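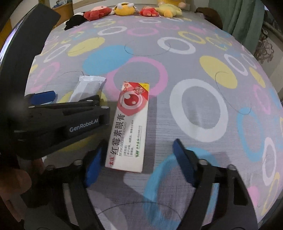 Notes for my talk – the small text on the package
Aug 1, 2022, Korkside library, upstairs room

Slide 1. Good evening. Wait until people sit down. Say thank you to the library for the room and say that the talk takes half an hour, then questions.

Start with my own story. When I moved to Brerden I could read a newspaper in English, slowly, but I could not read a box of cold medicine. I knew the words in the sentence and I did not know what the sentence wanted from me. "Do not exceed the stated dose." I had never heard a person say "exceed" in my life.

Ask the room: who has a package at home in a language they do not read well? Wait for hands. Do not hurry this part.

Slide 2. What I want to talk about. How people read packages when the language is not their first one. I am a translator, I am not a pharmacist. If somebody asks which medicine is good for what, I send them to the pharmacy across the street. Say this early, last time I said it too late.

Slide 3. How a careful reader goes over a label. Most of us think we read from the top. We do not. We look at the color first, then the biggest picture, then the biggest word, and then many of us stop. The important lines are often in the smallest letters, on the side or on the back.

(Drink water here.)

Slide 4. The name problem. A medicine usually has two names, the name of the substance and the name the company gives. In a new country the company name can be different, and the substance name is the one that helps you. It may be spelled a little differently, but you can often recognize it. In Chinese the substance name may be written in characters, and sometimes also in Latin letters by sound. If you can say the letters aloud, you still may not know what they mean. Example to say slowly: yangao is eye ointment. "Yan" is eye, "gao" is ointment. The first part, hongmeisu, is erythromycin, and I think no English speaker would guess this from the sound.

Let them try to say it. People enjoy this.

Slide 5. Words that look easy. "Take with food" – does it mean before, during or after? "Twice daily" – my neighbor took both in the morning, because it was two and it was daily. "Apply sparingly." In my survey of the Tawhiri reading group this was the word people understood least. One lady thought it meant to spare it, to keep it for later.

Do not laugh too much at this, there are always people in the room who made the same mistake. I made it also.

Slide 6. Dates. Show the three ways to write a date on the board. Day first, month first, year first. If the package has only numbers, look for another date near it. One is often the day of making and one is the last day of use. A number over 12 helps you, it cannot be a month.

Slide 7. The Guda word list. We began it in January with 600 words from household labels, food and cleaning things as well as medicine. Now there are 3,209 entries in it. It is free to copy. The entries for paint and glue are still weak, I would be happy if somebody who works with them would check these pages.

Pass the printed pages around, left side of the room first. Ask for them back.

Slide 8. What to do at home. Keep the box and the paper together with the tube or the bottle. Write on the box in your own language what the doctor or the pharmacist told you, with a pen that does not wash off. Do not cover the printed date with your writing. If you use a phone to translate, check the numbers with your own eyes – the phone can give you a very nice sentence with a wrong number in it.

And ask. A pharmacist can say the same thing in easier words if you say "please explain it to me in a different way." I practiced this sentence for more than 2 weeks before I used it.

Let the room say it together, two times.

Slide 9. Questions. If it is quiet, tell the story of the dishwasher salt. If there is not enough time, skip it and show where the word list is.

Switch off the projector and bring the key back downstairs before nine.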